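Ticket 354: Left gripper loses tracking partway through a run
Opened by: Nilmini Ranasinghe
Project: Miah (hand-held gripper pair, shared workshop build)
Opened: 9 July 2025
Status: Open, waiting on parts

What's happening

Hello all, and thank you to everyone who has put up with me waving my arms over the coffee table all week. The trouble is with the left gripper. It starts up fine, the light goes green, the jaw opens and closes nicely, and then somewhere in the middle of lifting clothes out of the basket the position jumps. In playback the left hand leaps sideways and comes back a moment later, like a hiccup. The right hand behaves itself the whole way through.

I first saw it in June and blamed my own clumsy elbows, so I let it go. It has become bad enough now that I can't use the folding runs at all. Of the last 9 I recorded, 3 had the jump. The worst is run 118, if anyone wants to look — it's in the Miah folder on the workshop drive.

My usual starting position is both jaws open and pointing at the table, with the marker cards hanging below the grips and the basket of dark clothes straight ahead.

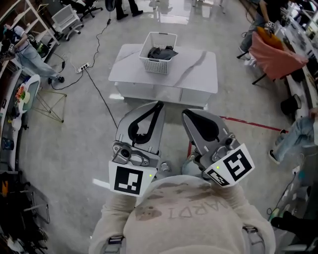
What I've tried so far

1. Restarted everything, both grippers and the Drorkimura receiver. No change.

2. Wiped both camera lenses and both marker cards with a soft cloth. The next run was clean and I got very excited, but the one after that jumped again.

3. Swapped the USB cables left for right. The fault stayed with the left gripper, so I'm fairly happy the cables are fine.

4. Turned off the row of ceiling lights nearest the table. That floor is terribly shiny and I had high hopes for this one. It helped a little, perhaps, but the jump still came.

5. Pressed gently on the left card while watching the live view. Aha! The card rocks on its bracket, and when I push the lower corner the position hops in just the same way.

Where I am now

I think the bracket has worn where the screw goes through. I've put a dab of tape behind it for the time being, and I'm printing a thicker one from the Flodier file. If somebody has a spare short screw, please leave it in the tray with my name on it and I'll be very grateful. Until the new bracket is on, please don't recalibrate the left side — I'd like to compare before and after using the same settings.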